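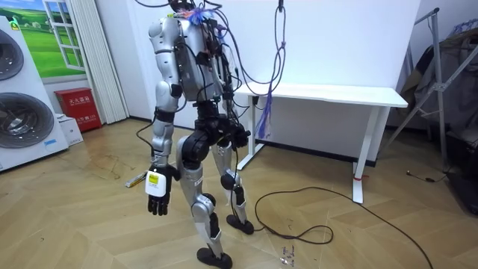 *The silver robot in the practice room, with the washer display to its left and the white desk behind.*

Przemysław Walczak apologizes for his coffee before he pours it, and then he apologizes for the chairs, and after that he sits down and talks for most of an afternoon without once looking at the clock. I had come to Irkilthorpe to ask him a fairly small question, which was how you teach a robot to do a household chore. I went home with three pages on wrists alone.

Walczak trains the people who train the robots. His students (he does call them students, even the ones older than he is) learn to take a humanoid through a task by remote control, moving their own arms and hands while the machine's arms and hands follow along. Every good run is saved, and the saved runs are what the robot later learns from.

"You are lending it your body for a minute or two," he told me. "So the first thing I ask people is, do you know what your body does when you open a washing machine? And they all say yes, of course! And then they try it with the controllers and they stand there like a coat on a hook."

Laundry is his favorite lesson, and he can go on about it very happily. A round door is a lovely teacher, he says, as it swings on its own arc and doesn't care where you hoped your hand would go. New operators pull straight back. The fingers slip off, or the whole arm goes stiff, and Walczak asks them to put the controllers down, walk over to a real door and open it very slowly, four times, saying out loud what their elbow is up to.

"The elbow is where the secret is," he said, and then corrected himself. "Well, the elbow and the feet. People forget to take a step. They lean and lean."

He learned this the long way around. Before Irkilthorpe he spent some years at Brollberg, where the teaching was done by hand on a single arm bolted to a bench. You took hold of it near the wrist and guided it through the motion, and it remembered. He still speaks of that arm with real fondness -- "you could feel it, you see, it was like teaching a child to write" -- and he admits that he missed the weight of it terribly when he changed over to remote work. With the controllers there was so little to push against. He had to learn to trust his eyes, and he says it took him until February of his first winter to stop gripping so hard that his thumbs ached.

I asked how many runs it takes before a robot can manage a door by itself, and he laughed at me, though kindly.

"I ask for 100 from each student. Is that enough? It depends on the door, on the student, on whether they had lunch! But I would take 100 calm ones over any number of hurried ones. If you hurry, the robot learns hurrying."

This is also why he won't let anyone throw out the clumsy attempts too quickly. If a hand misses the rim of the door and then finds it again, he likes to keep that run, with a note beside it, so there is some record of how a person recovers from a small mistake. His colleague Wysocka disagrees with him and prefers a cleaner set. They have been having this argument for two years, mostly over soup, and he seemed in no rush to win it.

Before I left he let me try the controllers myself. I raised my right arm, bent it, reached for a door and pulled straight back.

"Elbow," said Walczak, and went to put the kettle on.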